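Dry Goods Storage Inspection, Forsyth Street store
Date: April 9, 2024
Unit: Daltik back stockroom and aisle 3

1. Floor clear of pallets and loose wrap. OK
2. Bottom shelf at least six inches off the floor. NO
Comment: Two racks by the loading door sit lower. Same finding as November. Raise them or stop using the bottom level.
3. Room temperature under 70 F. OK
Comment: Read 66 at the door. The wall thermometer reads high and needs replacing.
4. Walls and ceiling free of leaks and stains. OK
Comment: Old stain over the mop sink has been painted. Check again after heavy rain.
5. Pest traps in place and dated. PARTIAL
Comment: Trap behind the flour has no date. Padov to bring new labels on the next service call, work order 3565.
6. Bulk bags closed or in lidded bins. OK
7. Open 50 lb rice bags moved to bins the same day. NO
Comment: One bag was rolled down and clipped. Corrected during the visit.
8. Boxed spices and seasonings: outer wrap intact, no crushed corners, date code readable. OK

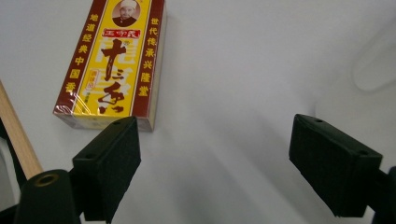 9. Stock rotated, oldest in front. PARTIAL
Comment: Fine in the stockroom. In aisle 3 the new cases of dried beans went in front of the old ones.
10. Cleaners stored away from food. OK
11. Delivery log filled in and signed. NO
Comment: Plolavia deliveries have no time of arrival for the last two weeks.

Recheck items 2, 5, 7, 9 and 11 at the next visit.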